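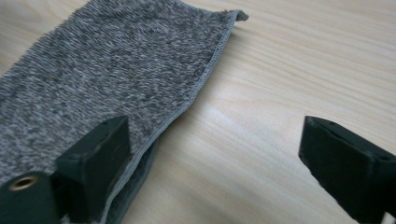
Fig. 19. Grey fleecy cloth on a pale wooden table top.

Section 4: Cleaning and caring for your Flovano table

Now that your table is standing on its own feet and the leaves slide as they should, we come to the part most people skip until the first ring of coffee turns up. Please do have a read through before you put the booklet away in the drawer. It takes a few minutes, and a table that gets a little attention in its first month is a good deal easier to live with afterwards.

The instructions apply to all Flovano tables with an oiled top, in both the standard and the extending version. If yours is the lacquered model (look for the letter L after the number on the label under the top), you only need 4.1 and 4.2, and you can happily leave the oiling to other people.

4.1 Before you start

You will need:

Two soft cloths, one for damp work and one for drying
A bowl of lukewarm water
A drop of mild washing-up liquid
Flostix felt pads, supplied in the small paper bag with the fixings

For the yearly oiling you will also need a tin of Andard table oil, a lint-free cotton cloth and a fine sanding pad. None of these come in the box, but the shop where you bought the table should be able to order them for you. The oil goes by the order number 1713.

A word about cloths. Any soft cloth will do for dusting, and a deep, fluffy one is very pleasant to use on a large top. Wash it before its first outing, and leave the fabric softener in the cupboard, as it can leave a film on the wood. Shake the cloth out of doors now and then too. A crumb or a bit of grit caught in the pile will scratch just as well as sandpaper does.

4.2 Everyday cleaning

1. Clear the table completely. It is tempting to wipe round the fruit bowl, but you will end up with a patch that ages differently from the rest.

2. Dust the top with a dry cloth, following the grain. Use long, light strokes from one end to the other.

3. Dip the second cloth in the water and wring it out as hard as you can. It should feel barely damp in your hand.

4. Wipe the top, again with the grain. For sticky marks, put a single drop of washing-up liquid on the cloth and go over the spot gently until it lifts.

5. If you used washing-up liquid, wipe once more with clean water.

6. Dry the whole surface straight away. Take care over the joint between the leaves, where a little water likes to settle.

CAUTION: Do not use scouring cream, steam cleaners, bleach, window spray or the green side of a washing-up sponge. Damage caused by these is not covered by the guarantee.

Note: If you have the extending version, pull the leaves apart about once a month and brush the crumbs out of the gap with a dry pastry brush or an old, clean paintbrush. You may be surprised at what has gone down there.

4.3 Marks and spills

Wipe up wine, beetroot, tea and anything oily as soon as you see it. Should a mark be left behind, work through the steps below in order, and stop as soon as you are content with the result.

1. Leave the mark alone for a day. Pale rings from a warm cup will often fade by themselves as the wood dries out.

2. Clean as described in 4.2 and let the top dry overnight.

3. Rub a very small amount of Andard oil into the mark with the cotton cloth. Wait ten minutes and wipe off everything that has not soaked in.

4. If you can still see the mark, sand it lightly with the fine pad (800 grit), always with the grain, and feather the edges outwards so that you do not make a hollow. Wipe away the dust and oil the area again.

Note: A freshly sanded patch looks lighter than its surroundings for a few weeks. This is quite normal and it will catch up.

CAUTION: Never sand a lacquered top. Once the lacquer has been broken through it cannot be mended at home.

4.4 Oiling once a year

We suggest November, before the heating has been on for long and the air indoors gets very dry. Choose an evening when you can do without the table until the next day — most households find that supper on the sofa does no lasting harm.

1. Clean the top as in 4.2 and let it dry overnight.

2. Open a window, and spread newspaper under the table to catch any drips.

3. Stir the oil well with a clean stick. Please do not shake the tin, or you will get bubbles.

4. Pour a small pool of oil on to the cotton cloth, never directly on to the wood, and spread it thinly over the top. One tin (80 ml) is enough for two coats on the standard table.

5. Do the edges and the underside of the rim while the cloth is still well charged.

6. Leave the oil to soak in for 20 minutes. If dull patches appear, give those a little more.

7. Wipe off all the surplus with a clean, dry cloth. Be thorough over this, as oil that stays on the surface turns tacky and collects dust for weeks.

8. Let the table stand overnight before you use it, and keep hot dishes off it for three days.

WARNING: Cloths that have been used with oil can heat up and catch fire by themselves. Soak them in water as soon as you have finished, spread them flat out of doors to dry, and only then put them in the bin. Never leave them screwed up in a heap, even for a short while.

4.5 Legs, frame and felt pads

The steel frame needs nothing beyond a damp wipe. Twice a year, go round the bolts with the key supplied and nip up any that have worked loose. They should be snug, so there is no need to lean on them.

To change the felt pads:

1. Ask someone to help you turn the table on its side, on a blanket.

2. Peel off the old pads and rub away any glue with a little washing-up liquid.

3. Dry the feet, press on the new Flostix pads and hold each one firmly for half a minute.

4. Wait an hour before you stand the table up. Lift it back into place and do not drag it, or the pads will creep sideways.

4.6 Where to put your table

Wood goes on moving a little for as long as you own it, and a change of width of a few millimetres between summer and winter is nothing to worry about. Keep the table well clear of radiators and stoves. In strong sun the top will change colour, so move your table mats and lamps about during the first few months. Keep spare leaves in the same room as the table if you can, so that they all age together.

If you have bought the matching Cabrera bench, look after the seat in just the same way as the table top. It will want oiling rather sooner, as trouser pockets and buttons are hard on it.

For tables with drawers, please go on to Section 5.

Care instructions revised 26 Sep 2018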